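Pulling the pump

By Ratih Chong

The shower stopped while I had shampoo in my hair, which I'm told is how everyone on a private borehole finds out. There was a cough from the pipes, a sort of apologetic dribble, and then silence. I rinsed off with the kettle and a saucepan and went out in my dressing gown to shout at a grey box on the wall of the shed.

We moved to Tudham in May and the borehole was the bit of the house I was smuggest about. Our own water! No bill! I'd made visitors drink it. What I hadn't done was learn a single thing about how it got from the bottom of a hole to the kitchen tap, beyond a vague idea that there was a pump down there somewhere and it was happy.

The box said there was power. The pressure gauge said nothing at all, flat on its stop. I did what the previous owners' note told me to do, which was switch everything off, count to a hundred and switch it back on, and the breaker went with such a bang that the cat left the shed and didn't come in until supper.

So I rang Nivaldo Coutinho at Essien, whose sticker was on the wellhead, faded almost white. He asked me how old the pump was. I said I'd no idea. He asked me if the pipe was rigid or the rolled plastic sort. I said I'd no idea about that either, and he very kindly didn't sigh.

"Don't try and lift it yourself," he said. "People do, and then I'm there with a fishing tool all afternoon."

A fishing tool, I have since learned, is a splendid bit of kit for grabbing things that have been dropped down boreholes. He's had pumps, spanners, a torch that was still on. Once you lose a pump past the point where you can hook it you may well be looking at a new hole, and I went rather quiet at that and made more tea with bottled water.
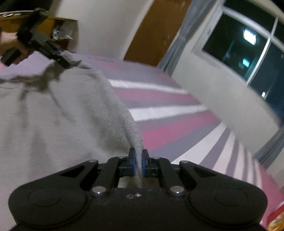
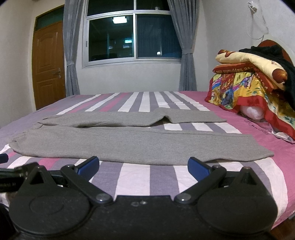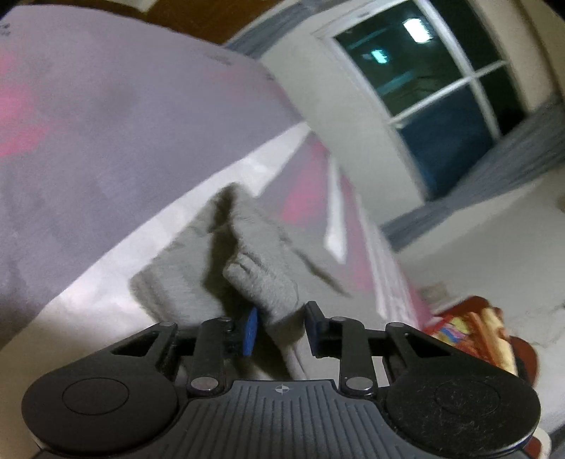 Second picture: light grey jogging bottoms laid across a striped sheet.

He turned up with a tripod, an electric winch and a clamp that bites on to the pipe so you can stop for a breather without the whole lot vanishing. The winch was a Dikeo, and he talked about it the way my uncle talks about his old Land Rover. He used to pull pumps by hand with a mate, walking the pipe off across a field, and his shoulders have never forgiven him. I asked if I could help and was given the safety rope to hold. I took this very seriously indeed.

Up it came, a slow black snake of pipe with the cable taped to it, and at every bit of tape Nivaldo stopped and had a look. The pump finally popped out looking like something off the seabed, all orange slime. That's iron bacteria, harmless enough to drink but a misery for machinery, and it had furred up the intake screen until the poor motor was heaving against nothing. The label was just about readable under the muck. Seventeen years old! I'd been expecting him to say something had gone wrong with it, and he patted it and said it had done very well.

Now, the money. A new pump, new cable and the splice kit came to just over £1,000, then his labour on top, and I minded less than I thought I would after two days of flushing the loo with a bucket. He talked me out of the bigger pump I'd seen online. Ours is a modest hole and refills at its own pace, and a greedy pump would simply suck it down and cook itself. He also fitted a dry-run cut-out, a little gadget from Rendbridge that switches the motor off if the water drops too low. I'd have one of those again before I'd have nicer taps.

The splice was my favourite part. Each wire is crimped, then slid into a heat-shrink sleeve, and he went over it with a hot air gun until a bead of glue oozed out at both ends. He made me look for the bead. Then down it all went, quicker than it came up, and we ran the garden tap until the water turned from tomato soup to weak tea to clear, with a dose of chlorine to sit overnight and a proper flush the next day.

The lab sample came back fine. I've now got a notebook hanging on a nail in the shed with the pump depth, the pipe size and the date it went in, November 25, 2024, and Nivaldo wants the screen looked at well before another 10 years have gone by. I've written that down too, in biro, and underlined it. The cat has gone back to sleeping on the pressure tank.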